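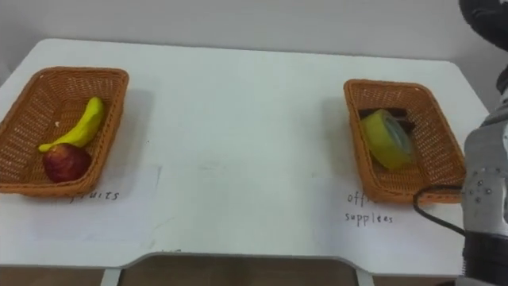

Fudach Community Film Club
Minutes of the Programming Meeting
Tuesday, May 2, 2023, 7 p.m., upstairs room at the Lopes Street Library

Chair: Kimie Hirose
Also present: the projection lead, the membership secretary, the front-of-house lead and four general members. Apologies received from the web editor.

1. Minutes of the last meeting
Approved with one correction. Item 4 should have said that the spring musical was shown with captions at the matinee only, not at both screenings.

2. Streaming service watch party
Kimie reported that the streaming service Vukine has agreed to let the club hold a public showing of its new holiday musical in December. The permission covers one evening, with no ticket charge. We may ask for donations at the door as long as the sign does not name the film. The written terms have arrived and were passed around.

There was discussion about whether the club should be showing something members can already watch at home. Two members felt the slot should go to an older title. The others thought a new film with songs would bring in families who don't usually come. Vote taken: six in favor, two against. Carried.

Action: Kimie to sign and return the terms by the end of May.

3. December lineup
The following order was agreed for the holiday season:
First week - black-and-white comedy, title to be picked from the shortlist
Second week - the Vukine musical
Third week - animated shorts, afternoon start

The shortlist for the first week is down to 3 titles. The projection lead asked that we avoid the one with the poor soundtrack, as the dialogue was hard to follow from the back rows when we ran it before. Members to email their choice before the next meeting.

A suggestion to add a fourth evening between Christmas and New Year was dropped. The library is closed that week.

4. Sing-along
The front-of-house lead proposed a short sing-along before the second-week film, with lyrics on the screen. Kimie will check the song rights, which are separate from the film permission. If they can't be cleared, we will use carols that are out of copyright. The sing-along is to run no longer than 30 minutes, so that the film can still finish before the building is locked. 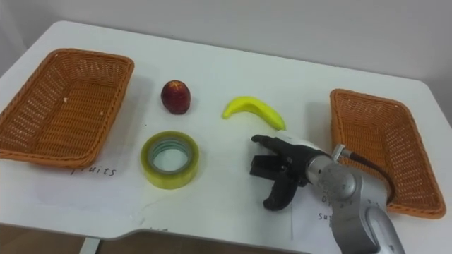

White table with wicker baskets.

5. Sound and projection
The center speaker from Cestar has been repaired and is back in place. The hum on the left side is still there when the dimmer is on. The projection lead thinks it is the cable run and will move it away from the lighting circuit before the next screening.

The streaming connection needs a full test, since the club has only ever run from disc. The library's guest wireless drops users after a set time and will not do for a feature. A wired connection is available behind the stage but needs the librarian to switch it on.

Action: Projection lead to arrange a test of a full-length film over the wired connection.

6. Membership and money
Balance stands at $1,501 after the April hall fee. Renewal notices have gone out. The membership secretary asked that people stop paying by leaving cash in the returns drawer, and a line about this will go in the next newsletter.

Donations at the last screening were down on the one before. It rained hard that night and there was a ball game on.
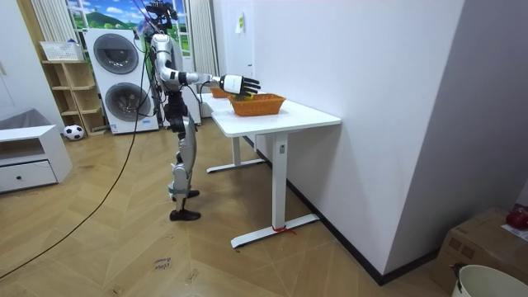 The question of raising the guest fee was brought up again. It stays at $2 until the fall season and will be looked at then.

7. Newsletter
The next issue will carry the December dates and a short piece on made-for-streaming holiday movies. The piece still needs a writer. Copy is due a week before the next meeting - late copy will be held over.

8. Any other business
The lost scarf from the April matinee has not been claimed. It is at the front desk.

One member asked for the intermission to be brought back for films over two hours. To go on the next agenda.

Meeting closed at 8:40 p.m. Next meeting in the same room, date to be confirmed by email.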